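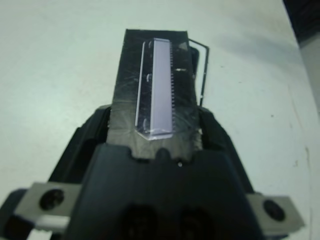 Drivlow 3: grasp planning software, three weeks in

Posted 11 February 2018

Quick one, I have a demo to get ready. Short version: good planner, annoying config, perception is hit or miss on shiny stuff. Keeping it.

Background. Small bench cell, two-finger gripper, wrist camera. We were on Nastach before this, the free version, and it did fine with boxes and blocks. Fell over on anything thin. Flat plates with a see-through housing stuck on the face were the worst of it, smoky dark plastic, scratches all over, glints every time the wrist turned. Nastach would lock on to a glint and call it an edge. So, Drivlow.

Install

Painful. The installer wants its own Python and doesn't tell you untill halfway through. Lost an afternoon. The calibration wizard on the other hand is great, 40 poses, walks itself through them, gives you an error number at the end you can trust. Redid it once after I bumped the camera mount. No drama.

Perception

Mixed. White table, dark part, you'd think that's easy. Outline of a plate comes through clean. Clear plastic on top of it does not. The segmenter either ignores the casing completely or splits it into a bright rim and a hole. There's a "specular reject" slider buried under Advanced, set mine to 61, much better. Default is way too low for this kind of thing.

Thin wire parts: forget it. Anything sticking out past the plate as a wire outline gets dropped as noise. That matters because the collision check then thinks the space is free. I add a padded box by hand around the held part. Works, feels dumb in paid software.

Planning

This is what you pay for. Grasps low on the plate, fingers angled in at the base, keeps the face clear for the camera. It came up with that by itself once I painted the housing as a keep-out zone. Replans fast when the part shifts. Ask for 500 candidates and it's still quick enough that I don't go get coffee. Nastach at the same setting, I did get coffee.

One gripe, it loves wrist flips. Perfectly good pick, then a big swing round to place. There's a joint cost file you can edit, no GUI for it, format is explained in one forum post from Collow (they make it) and nowhere in the manual.

Control

Force limit on close is per grasp, so I can go gentle on plates and harder on blocks in the same script. Nice. Logging is nicer, every command and camera image on one timeline, scrub back and forth. Best part of the package for me. Found two bugs of my own with it, both embarassing.

Drops the arm connection if the laptop sleeps. Doesn't reconnect, doesn't complain, just sits there. Turn sleep off.

Support

Wrote in about the wire thing. Reply in a day, a polite no, "on the list". Licensing is per arm, bought through Panyasiri, key came same day.

Buy it? Thin parts, odd shapes, yes. If all you pick is cardboard boxes stay with Nastach and save the money. If your parts are mostly clear plastic get the trial first and bring your worst one.

4 out of 5. Would be higher with a real manual.

Edit: point release went up while I was typing this. Notes say sleep bug fixed. Haven't tried it yet.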